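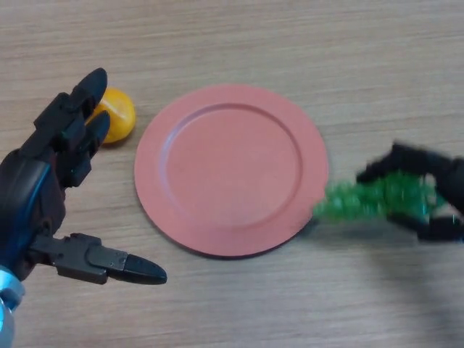 pendar-plating: data card

Version 2, frozen 2018-12-08
Maintained by the kitchen automation group at Hollis

What's in it

400 recordings of a two-handed robot putting things on plates, taken from its head camera, along with joint positions for both arms and all the fingers. 313 are marked usable. The rest are in the folder called rest, and you are welcome to them.

Pendar is the project. Pinis is the software that runs the hands. Cakell is the staff cafeteria, which serves lunch on the ground floor and whose cold line all of this is meant to help. If you came looking for Cakell's menu, it is on the other drive.

Why we collected it

The cold line plates the same side dishes over and over, and the people who work it asked for some relief from the part where your wrist hurts. Management heard "automation" and pictured an empty kitchen. The line staff heard the same word and pictured the same kitchen. The recordings came out of a slower conversation, in which the staff chose the tasks and we agreed not to touch the ones they like. They like garnishing. Garnishing is not in this set.

Tasks

place_one: pick up one item, set it on the plate
place_pair: one item per hand, either order
clear: take everything off the plate again
handover: pass an item from left to right, then place it

The items are stand-ins for food, in bright colors. A typical place_pair recording has the plate in the middle, something round and yellow over by the left hand, and something green and fuzzy coming in with the right. The cold line staff have opinions about whether the green one looks like a vegetable. Those opinions are in notes.txt, lightly edited.

Layout

raw/ video and joint logs, one folder per recording
labels/ task name, start, end, outcome
rest/ see above
notes.txt comments from the operators and the line

Outcomes are marked done, dropped, missed or stopped. "Stopped" means the operator pressed the button. It does not mean the robot thought better of it.

Who did the work

Every recording was driven by a person. There were 12 operators, most of them from the cold line, trained during their shifts and paid their usual rate plus a supplement. The supplement took longer to arrange than the robot did.

What changed at Cakell, so far:

— Two people now split their week between the line and the operator's chair. Both asked to keep it that way.
— The job title "robot operator" exists on paper. It had been "other duties as assigned."
— Break times moved once, to suit the battery, and moved back after a short and very clear meeting.
— Lunch is plated by people, as before.

No positions were cut during collection. This card can't promise anything past that, and we would be suspicious of one that did.

Known problems

Fast motion blurs. The hands are dark, so when one moves quickly the fingers smear together and are hard to label. We kept these recordings, as a kitchen at noon moves quickly too.

The fingers often cover the item they are reaching for. Don't count on a clear view of anything small.

Lighting is kinder than Cakell's. A model that does well on this set has not met a heat lamp.

Operators have styles. One sets things down as if they were asleep, another as if the bus were leaving. Split by operator if you care about this, and you probably should.

Use

Fine for grasping and placement research inside Hollis. Please don't use it to score the operators. The labels weren't made for that, and the consent form says so in large type.

The next version is planned for January, with bowls. Send corrections to the Pendar mailing list. Complaints about the bowls can wait until there are some.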